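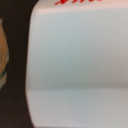

White surface with red lettering along the top edge, seen very close up.

Progress report on the Stuten oral history project, February 2021

Dear friends at the Hordiienko Fund,

Thank you, first of all, for your patience over the winter. When we last wrote we had only just unpacked the recorders, and I remember saying that we hoped to have a handful of interviews finished by the new year. We now have 40 of them recorded, which is more than any of us expected, and the people of Stuten have been generous with their time (and very generous with their opinions on how the old ferry should have been run!).

Most of the talks were done by phone, with the speaker at home and one of us scribbling at the other end. It is slower than sitting together, and you lose the hands and the faces, but people seem to ramble more freely on the phone, and rambling is what we want. The longest call went on for 3 hours and took in the flood, the dance hall, two weddings and a lawsuit over a goat.

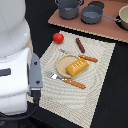 Typing everything up has been the hard part. Samuele Caputo has taken on the bulk of it and has settled into a good rhythm, but the older river words give him trouble, and we have had to go back to several speakers to ask how something is spelled. Often they don't agree with each other. We have decided to keep every spelling and put a short note beside it.

The family photographs are coming in too, almost 500 so far, mostly lent in envelopes and cookie tins. Each one gets scanned, given a number and sent home again. We did fall behind on the scanning when the machine at the Zavon library needed a new part, and the March return date we promised some families will be tight.

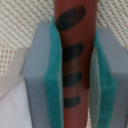 On the money side, we are a little under budget for travel, for obvious reasons, and a little over for postage and phone cards. With your agreement we would like to move the unspent travel money across to cover copying and the printing of a small booklet. Ustton Press has given us a fair price for a plain stapled edition, and we can send you their letter if you would like to see it.
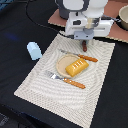 There are still 4 speakers on our list whom we very much want to reach, all of them former ferry hands, and one has moved in with her daughter up the valley where the phone line is poor. We will write to her with our questions and see what comes back. The next batch of typed interviews will go out to you as soon as the speakers have read them over and told us what to take out.

With warm thanks from all of us in Stuten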